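Sorting at the Kerb

Cledetstead changed its household recycling rules in July, and the main result so far is a better understanding of why cardboard is rejected. The council's depot at Gitcombe sampled 256 bins before the change. Catalina Saavedra, who ran the survey, found that 19 per cent of the card by weight could not be sold to a mill.

Grease accounted for most of it. Paper fibre is pulped in water, and oil does not separate from it cleanly. A stained pizza box lowers the grade of the whole bale. Tape and labels matter less than householders think, as screens remove them after pulping.

Small items are a separate problem. Anything narrower than 20 millimetres falls through the first screen and leaves with the glass fines, whatever it is made of. Mixed packets, where paper is bonded to a plastic film, pass the screen but are usually sorted as paper and then lost as sludge.
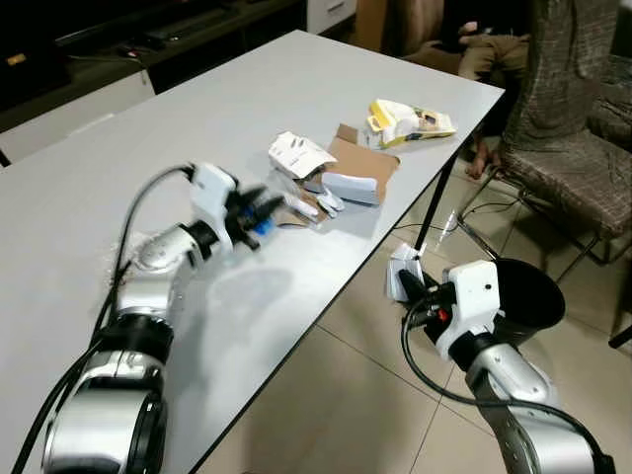
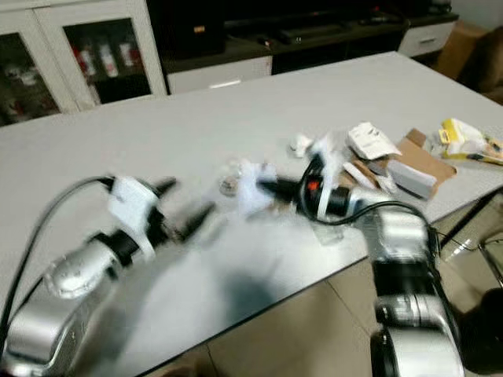
White tabletop, two views.

The new rules ask for boxes to be flattened and kept dry, with film and packets left out. Ghassan Mahasneh, the depot's shift engineer, would have preferred a second bin for card alone. The cost was put at 2 extra lorries, and the proposal was dropped.

Moisture is measured with a probe pushed into each bale. Thoa Ninh, who buys for the mill, deducts from the price once the reading passes the contract limit. Bales are now stored under cover at Gitcombe, and the next survey will use the same streets as the first.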